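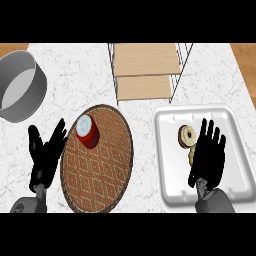

Lefteris Antoniadis has spent 11 years fitting kitchens in and near Stulstead, and he would like people to stop buying marble because they saw it in a magazine. He would also like them to stop buying the stuff that's supposed to fix it.

"I put marble in. I'll put it in for you tomorrow," he says over coffee in the back office of his shop. "But I make people sign a sheet first that says it will stain and it will etch. Half of them sign without reading it, and then I get the phone call."

I went to see him about sealers, and Pinto in particular, a wipe-on product that showed up in local stores last December with a promise of 20 years of protection. A kit for an average kitchen costs more than a decent faucet. The leaflet says it was tested on 2,154 countertops. It doesn't say where those countertops were, who owned them or what anybody spilled on them.

Antoniadis has a copy of the leaflet pinned above his desk, with the number circled in pen.

"How do you test something for 20 years when your company is six years old?" he asks. I put the same question to Ashwin Marar, who handles sales for Huseo, the firm behind Pinto. He was friendly and he had an answer ready, which was that the figure comes from "accelerated aging" in a lab. I asked if I could read the report. He said it was an internal document. I asked whether lemon juice was part of the test.

"Pinto is designed to resist penetration by common household liquids," Marar said.

That isn't quite what I asked, and Antoniadis laughed when I read it back to him. A sealer, he explained, slows down liquid soaking into the stone. It can help with oil or red wine if you wipe up fairly soon. Acid is a different problem. Lemon, vinegar and tomato eat at the surface itself and leave a dull mark, and an ordinary sealer does very little about that.
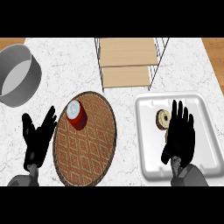
"So the customer buys the kit, cuts a lime on the counter, and gets a mark," he says. "They call Huseo, and Huseo says that's etching, it's not a stain, we only cover stains. Technically they're right. I'd still be mad."

Marar disputes that the wording is misleading. "Our customers understand the product," he told me, and he pointed to the warranty, which does mention etching, on the fourth page. It also asks the owner to reapply Pinto every year and keep the receipts. I asked him what the 20 years referred to, in that case. He said it was the life of the protection "with proper maintenance."

Antoniadis isn't against sealing. He uses a plain one from Vundton and tells people to test it by leaving a few drops of water on the stone – if the spot goes dark, it's time for another coat. He makes a small profit on the bottles, he admits when I ask, so I should factor that in. I have.

His own kitchen has a laminate top. His wife wanted marble. "We discussed it," he says.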